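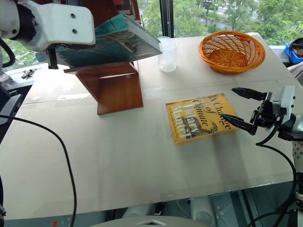 Serkley, 2024-07-23

grimari_ops
Book station, two arms. Draft rule: speed cap of 300 mm/s whenever both grippers are over the table. Too strict?

Samah B
Fine for the teal one up by the stand. For the paperback I'd go slower – covers crease. 50 on the approach.

skevau40
50 is silly. You'd lose half a shift. Cap the force, leave speed alone

Samah B
Force cap doesnt help if a finger gets under the cover. Ask anyone who's had to replace stock.

Obinna Olaniyan
Cables. One curves across the left of the tabletop, another loops from the right gripper down that side. Our rule since May: clipped or no run. Put that in before you argue speed.

skevau40
ok yes to cables

grimari_ops
Adding cables. Also cup and basket stay outside the marked zone, or off the table?

Obinna Olaniyan
Off, unless the task uses them. Write it down eitehr way.

grimari_ops
Will post draft 2 tonight – speed still open.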